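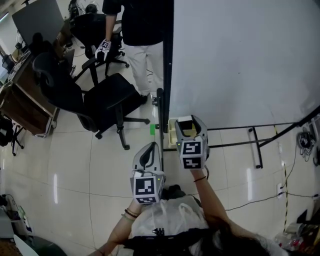 3.2 What people told us about drifting

I should say first that I went into this part of the study expecting rows. I'd pictured slammed doors, unpaid loans, somebody kissing somebody's ex at a wedding. We had 200 diaries back from the Clolstead group by then (they'd been posting them in since the start of September) and I read every one of them at my kitchen table, waiting for the drama. There was hardly any! Only 30 of the diaries described a friendship ending in an argument. The rest were about drifting, and people found that much harder to write about.

A typical entry goes like this one, from a woman who had moved to Clolstead for work: "I kept meaning to ring her and then it had been so long that ringing would have been a Thing." We came across that capital T, or something very like it, again and again. The gap itself becomes embarrassing. Our diary keepers seldom said they had stopped liking the other person, and quite a few were still buying birthday cards and leaving them in a drawer.

Figure 2. Stages of drifting as coded from the Clolstead diaries: regular contact, patchy contact, cards only, silence. Arrows show the moves people reported, including the moves back.

Tarnier's model of friendship, which we lean on in section 2, treats silence as the last stage, and once you're there you're out. I was quite fond of that model before I started (it's tidy, and it fits on a slide), but the arrows going backwards in Figure 2 make it hard to keep. Of the people who had reached silence with a close friend, 50 got back in touch during the diary period, mostly over something small. A recipe. A dog that had died. One man sent a photo of a bus shelter where the two of them used to eat chips, and had a reply within the hour.

The Petek scale did a bit better. It asks how easily you could phone someone tonight, and scores on that question moved up and down with the diaries in a way that the "how close do you feel" question didn't. I'd happily drop the closeness question altogether, though my co-authors would like it kept for comparison with the earlier Clendetti survey, which had nearly 1000 replies and used it throughout. So it stays in, and the scores are in the appendix for anyone who wants them.

One worry I do have is about who kept writing. People in the middle of a painful drift may well have given up on the diary too, and we can't tell from a blank page. The last batch was logged on 07/09/2019, and anything that arrived after that was left out of the coding, including a lovely long one that I still wish we could have used.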